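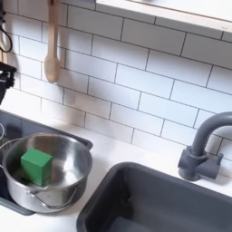 Talix桌面机械臂套件用了三周,说说感受

阿柴不加班:
上个月咬牙下单的,厨房任务包一起买了,到手一共2,000出头。装臂比我想的快,一个晚上就弄完了,就是说明书里走线那页画得太小,我拿手机放大看了半天!现在主要跑“从锅里取方块”这个任务,最长一晚跑了127次。抓空旷台面上的东西很稳,一进锅就容易蹭到锅壁,有人一样吗?

mokuai_77:
一样一样。不锈钢反光,深度一塌糊涂。我往锅里贴了圈哑光胶带,好多了。

老齐修电机:
贴胶带不就没意义了嘛,真实厨房谁给你贴。我觉得是夹爪太宽,换Jureck的窄指试试,便宜,孔位也对得上。

mokuai_77:
窄指我买过,夹方块会打滑,又换回来了……

阿柴不加班:
@老齐修电机 窄指负载够吗?原装标的是最多539克,我后面还想让它拿勺子。

老齐修电机:
拿木勺没问题,端锅就别想了哈哈。

白开水加冰:
泼个冷水,这价钱我宁可买Dobson的二手。Talix的软件每次更新完都要重新标定,烦死。

阿柴不加班:
标定这点我同意,周二更新完我又弄到十一点。不过客服回得挺快,所以暂时不退。

mokuai_77:
固件回退到801那版就不用老标定,我一直没升。

白开水加冰:
801不是有急停延迟的毛病吗?你们自己掂量。

阿柴不加班:
那我先不回退了,周末借副窄指试试,回来更新。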